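Let People Sit Down Already

September 6, 2019

My first real job was at a hardware store in Hodley, and the rule that everybody learned in the first hour was no sitting. You could lean a little if the manager was in the back. You could crouch and pretend to straighten the bottom shelf, which I did a lot. But there wasn't a chair anywhere on the sales floor, and asking for one would've gone over like asking for a hammock.

I was 23 and my feet hurt so bad by closing time that I'd sit in my car for a while before driving home. I figured that was just what work felt like. Years later I'm still mad about it!

Workplace safety people are good at the dramatic stuff. Guards on saws, harnesses on roofs, labels on chemicals, all of it worth having. Standing still on concrete for eight hours doesn't get the same attention. There's no moment where it happens. You don't fill out an incident report that says "my back has been getting worse since December."

The usual argument is that workers can just take care of themselves. Wear better shoes, shift your weight, stretch on your break. Well, sure. I bought the fancy insoles (twice) and they helped for a week or so. But I couldn't buy my way out of a rule somebody else made, and neither can a cashier who gets a talking-to for perching on a milk crate.
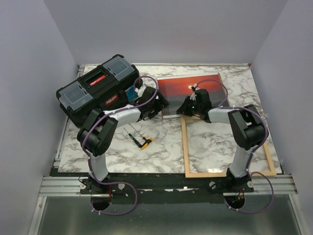
Then there's the one about how sitting looks lazy. I've heard this from people I like, including Bradley Kershaw, who managed me at my second job, over in Wendine, and who was otherwise a pretty fair boss. He told me customers want to see somebody on their feet, ready to help. I asked him if a customer had ever complained about a chair. He said we'd never had chairs, so how would he know? He seemed to think that settled it.

I go to a pharmacy now where the two people at the register have tall stools with a bar for their feet. They sit when they're ringing things up and they hop off when somebody needs help finding the cough drops. I have never once thought less of them. Mostly I get my stuff and leave, same as anywhere.

And I'm not saying everybody should sit all day. I have a desk job these days and let me tell you, my hips have opinions about that too. What I want is for people to get to switch — sit a bit, stand a bit, walk over to the stockroom, come back. A stool and a decent mat don't cost much next to what a store spends on signs telling you about the rewards card.

Some states already say employers have to provide suitable seats when the work allows it, and I think that ought to be the rule everywhere, with somebody checking. Leave it up to each manager and you get whatever that manager put up with when he was 19. Bradley stood, so we stood.

If you run a shop, try it for a month. Put one stool behind the register and tell your people, out loud, that they're allowed to use it. You have to say it, too, or it'll just sit there with a box of receipt paper on top.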